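Havavel choir folder, 8 months in

Posted 4 October 2024 by Hertta Nurmi

Quick one, rehearsal in an hour. Several people in the Pastonlow student choir asked which folder I switched to after the spring concert. It's the Havavel, the black one with the elastic cords down the spine.

Good stuff first. Holds 6 octavos without sagging. Hand strap on the back is wide enough that my thumb doesn't go numb during the long Karppinen piece. Pages turn quietly. At the June concert in the chapel I was front row, right next to the mic, and you can't hear me on the recording at all. My old Moltia folder creaked like a door.
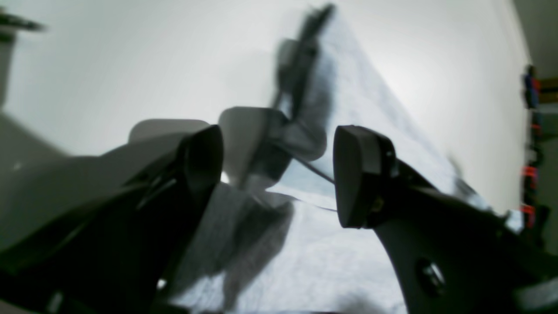 Not so good: the corners. Mine have started to fray already and I only carry it in a backpack. Pencil loop is too tight for a normal pencil, fine for the skinny ones. Also the inside pocket is shalow, so programs stick out the top and get bent.

Cords do stretch. Two of mine are loose now and I've swapped them around so the heavy scores sit on the good ones. Replacements are sold seperately, which is annoying at this price.

Would I get it again? Yes, for concerts. For weekly rehearsal a cheap binder is fine. Altos, if you want to try mine, grab me at the break.

4 out of 5.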